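Reader poll data from the Esarero film awards page, one row per ballot. If you like arguing about who got robbed, you're in the right place!

# Esarero Festival Ballots

Readers pick a favorite in each of 6 categories before the jury results come out. We close the poll in February, strip the email addresses, and put the whole thing up for anybody who wants to play with it. This release has 2,345 ballots and 38 films.

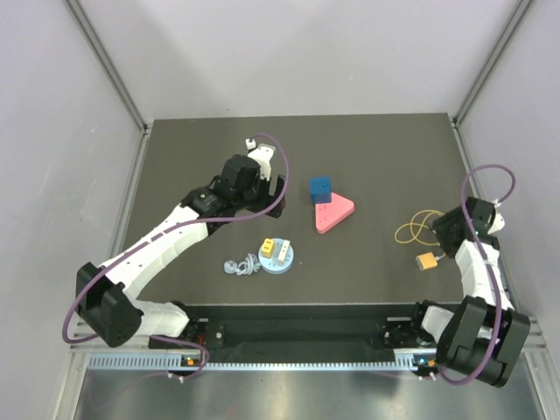
## What's in the files

- `ballots.csv`: one line per ballot, with a pick for every category (blanks are fine, plenty of people skip Best Short)
- `films.csv`: title, country, running time, and the short code used in the ballots
- `comments.csv`: free-text answers to "Who got snubbed?" and oh, it is a fun read

The codes are lowercase with no accents, so *Besnard* is `besnard` and *The Road to Uson* is `road_uson`. *Fandero* shows up under two codes, `fandero` and `fandero_dc`, for the theater version and the director's cut. Add them together if you want the film's real total. It makes a big difference in Best Picture!
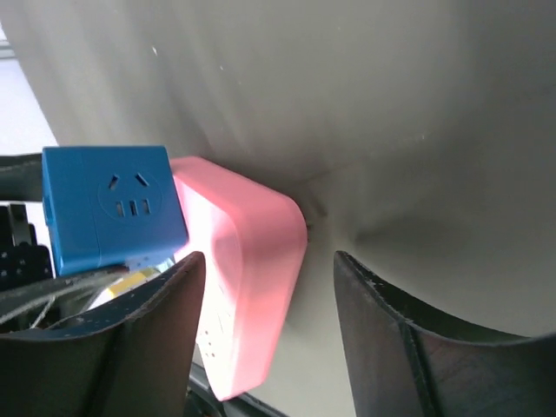
Baptiste Lebrun asks whether the two cuts should have been merged before release, and points out that a few readers voted for one cut in Best Picture and the other in Best Editing. Fair point, and I love that people cared enough to split their votes. I've left them apart so you can see it for yourself.

## Loading it

```
import pandas as pd
ballots = pd.read_csv("ballots.csv")
print(ballots["best_picture"].value_counts())
```

Any spreadsheet program will open the files too. They're small.

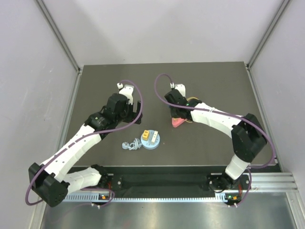

If you want somewhere to start, try Best Actress against Best Picture. The *Besnard* voters stick together like glue in one category and scatter all over the place in the other, and the comments from that group are some of the best in the set.

## Known problems

- 50 ballots have no time stamp
- Write-in titles are kept as typed, spelling and all
- Voters chose to take part, so please don't treat this as a survey of moviegoers in general
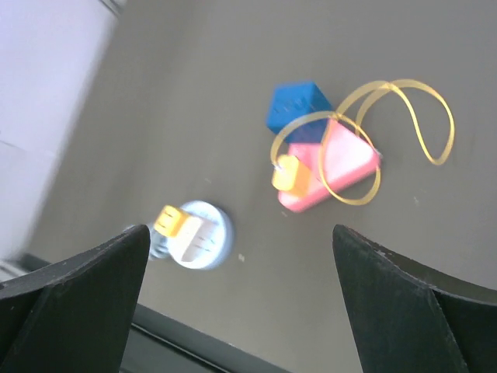
*Fig. 4: Gray work surface between two black gripper fingers.*

## Credits

Cleaned and checked by Virgilio Catacutan. Free to use with a link back to Esarero. Found a mistake? Open an issue and include the row number.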